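Where the Racks Stand: A Small Study of Floor Marking in a Shared Storage Room

By Dilek Yalçınkaya
5 September 2024

Print this page | E-mail this to a friend

1. Introduction

This report is the written part of my second-year project in Workplace Organisation at Prilcombe. The topic is mobile racks and how people know where to put them back. I chose it after my summer placement at the Gezer storage room in Randdale, where I worked for 8 weeks. My supervisor there asked me to look at one simple question: does tape on the floor help people to return a rack to its right place?

2. Background

A mobile rack is useful when the same crates are needed in different parts of a building. The person takes the whole rack, does the work and brings it back. The difficulty comes at the end of this. A rack on casters can be left anywhere, and the next person must move it before she can reach the one behind.

In my first days in Randdale I saw this many times. Staff had different opinions about which rack belonged near the wall. Some of them had learned the order from an older colleague, and this colleague had already moved to the Plistdale office. There was no drawing on paper.

3. Method

I used two methods. First, I watched the room at the end of the afternoon and made a short note each time a rack was standing over a line. Second, I spoke with four members of staff, each for a short time, and asked the same questions to all of them. The questions were about moving the racks, reading the lines from a standing position and lifting the crates.

I did not measure the time needed to park a rack. I planned it, but people worked differently when they saw me with a watch, so I stopped.

4. Observations

4.1 The tape. The places are marked by yellow tape, in rectangles, directly on the carpet. I had expected that tape would not hold well on carpet. In my notes the long sides stayed flat during the whole placement, but the corners lifted in two places and had to be pressed down again with the foot.

4.2 The racks. They are blue metal with open shelves, so the crates can be seen from the side. It is easier to push a rack in straight when the heavier crates are on the low shelves. Three persons told me this without my asking.

4.3 The crates. Blue crates and white translucent crates are both used, and they are stacked together. With the white ones a person can guess the contents a little. With the blue ones she must pull the crate out or look from above. Staff said they would like a label on the short side.

Parked racks and the marked floor, Randdale
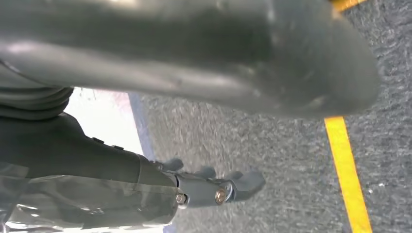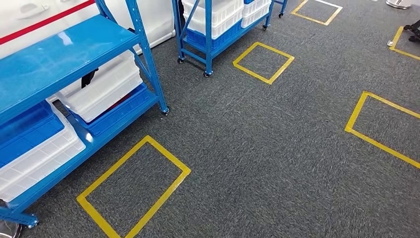 5. Discussion

The lines helped, but only for the question "where". They did not answer "which one". All the rectangles look the same to a new person, so a rack can be parked very correctly in the wrong place. I think a number on the tape and the same number on the rack post would be enough. The cost is small, and the whole change can be done in one morning.

There is also the direction of the rack. One person always parked with the short side to the wall and another with the long side. Both were inside the tape. I would suggest a small arrow, but two of the staff thought this was too much, and I respect their opinion.

6. Limits of this work

I studied one room only, and my notes are from the afternoons. The word limit for this report is 3000, and I have kept the interview answers out of it. I will add them to the longer version in November.

Comments

MarkT: We did numbers on the tape in our stockroom and they wore off very quickly. Put them on the wall instead.

pauline_r: Nice clear report. Did you try a different colour for each rack? We have red, green and yellow and it works for us.

Dilek Yalçınkaya: Thank you both. I did not try colours, but I will mention it in the longer version. The wall is a good idea for the racks that stand near it.

Stockroom Sue: Corners always lift on carpet. Cut them round with scissors before you stick them.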